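Nous utilisons des cookies pour mesurer l'audience et vous proposer des contenus adaptés. En poursuivant votre navigation, vous acceptez leur utilisation. Accepter – Paramétrer – Refuser

Ranger les petits jouets quand on n'a plus le courage

Je vous avais promis une suite à mon billet sur les placards, et puis les enfants ont eu une semaine de vacances et il a fallu parer au plus pressé : les petits machins. Vous voyez lesquels. Les fruits en plastique de la dînette, les figurines, les porte-clés, les cubes orphelins, tout ce qui traîne sur les lits et finit sous le pied à onze heures du soir !

Ma méthode tient en un bac. Un seul par chambre, de couleur vive, sans couvercle (le couvercle, chez nous, c'est la garantie que rien ne rentre dedans). Je le pose sur le lit, je fais le tour de la pièce et tout ce qui est plus petit que ma main y va, sans trier. Jouet, pas jouet, on verra après. Je mets un minuteur sur dix minutes et quand ça sonne j'arrête, même s'il reste du bazar sous le bureau.

Les grosses choses molles, coussins et peluches, je les laisse à côté. Elles mangent toute la place et de toute façon elles retournent sur le lit. La citrouille orange en tricot n'ira donc jamais dans le bac vert, alors que la petite citrouille jaune, le raisin violet et même la boîte de cotons-tiges y ont atterri sans discussion.
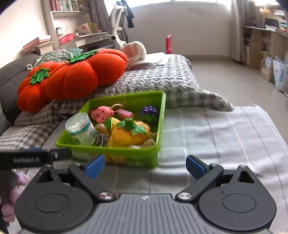 Joni Koivisto trouve que je m'y prends à l'envers : il vaudrait mieux trier tout de suite, avec trois petits bacs étiquetés, parce qu'un grand bac plein reste plein pendant des mois et que les enfants le renversent pour attraper ce qui est au fond. Sur le deuxième point, je m'incline – ça m'est arrivé pas plus tard qu'en mars, et sur du carrelage.

Du coup j'ai ajouté une étape. Le soir même ou le lendemain, on vide le bac sur une serviette de bain étalée par terre. Chacun récupère ce qui va ailleurs : salle de bains, cuisine, tiroir à clés. Les enfants adorent faire les livreurs, profitez-en tant que ça dure ! Ensuite on attrape les quatre coins de la serviette et hop, ce qui reste repart dans le bac d'un coup.

Pour le lavage, le plastique dur sans pile ni mécanisme passe dans une bassine d'eau tiède avec un peu de liquide vaisselle, et une vieille brosse à dents pour les creux. Je laisse sécher la nuit sur un torchon. Tout ce qui a un trou, je le presse bien et je le mets le trou vers le bas, sinon l'eau stagne et ça sent mauvais au bout de trois jours. Les jouets avec une ficelle, je les essuie seulement au chiffon humide.

Et tant que j'y suis, vérifiez les toutes petites pièces si vous avez un bébé à la maison. Moi je les mets dans un bocal à confiture, en haut de l'armoire.

La prochaine fois, les crayons et les feutres secs. J'en ai une pleine boîte à chaussures et je ne sais pas encore par quel bout la prendre.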